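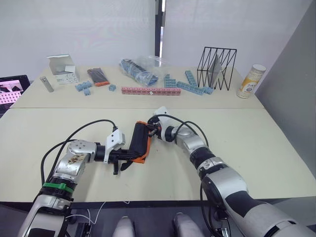 Someone commented under the last post that Greleo were better with the fiddle and I should stop pretending otherwise. Fair enough. But did you hear them on Sunday?? Because I did, at Unier, stood at the back next to the coats, and I've changed my mind twice since.

Quick notes before work. Room holds 60 if everyone breathes in. Doors late, support act even later. Greleo came on and went straight into the slow one, no hello, nothing. Brave. Took two songs for the bar to shut up, then it was dead quiet and teh squeezebox sounded huge.

Without the fiddle there's more space, yes. Also more bum notes you can hear. The singer's voice has gone lower, a bit rough, I like it. The new waltz is the best thing they've done. Drummer on brushes all night, lovely.

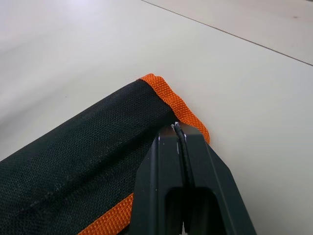

*Long black fabric case, lying flat.*

Grumbles. The set was too short, and four of the songs were off the first record, which I've played to death. No Casado Road!! Everyone shouted for it. They grinned and did a polka instead.

They're on at Tradow in November, tent for 700, and I do worry. Small sounds get lost in a tent. Somebody will be frying onions next to the speakers, somebody always is. Might go anyway, if I can get a lift back as the last bus is hopeless.

So, the fiddle. I missed it in the fast ones and didnt think of it once in the slow ones. Ask me again after Tradow.

Right, late now. Will put the set list up tonight if I can read my own writing.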